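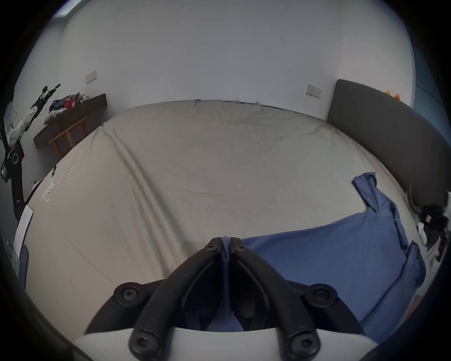

A visit to Trekent, Skirkthorpe

Trekent trains machines to handle clothes and bedding, and a lot of that work is done by people. I went in January with two colleagues from the laundry side of our care homes group. We wanted to know what it would mean for our own staff.

The rooms

The building dates from 1941 and was offices until recently. Upstairs the rooms are fitted out as bedrooms, with beds, desks and the sort of clutter you get at home. In the first one the job was a blue garment on a bed with a beige fitted sheet. The hand-held gripper has two curved black fingers, and it takes hold of a fold of cloth between the tips. Each attempt is recorded and goes into the training set for the arms.

I had a go with a pillowcase. It is slower than using your hands and you have to think about which bit of cloth to take first. My wrist ached after a few minutes.

The people

Reinaldo Rezende runs the floor. He spent six years in a hotel laundry before this, and most of his team did similar work. They change task every hour and stop for a break at 11. He told us the pay is a bit better than the hotel and the lifting is much less, but the repetition is worse. Some people leave over that.

We asked whether they were training their own replacements. He said the question comes up at every interview. His view is that folding will go first, and that sorting and checking for stains will stay with people for a good while. One of my colleagues did not agree and they talked about it for most of lunch.

Downstairs

The Hetideck line folds towels and flat sheets. Bastos, a linen hire firm, has had one on trial with three staff beside it, where the same bench used to need more. Those moved to packing and deliveries, we were told. We did not get to speak to any of them, and I have asked if we can.

Parking is at the back, off the lane. Wear flat shoes for the stairs.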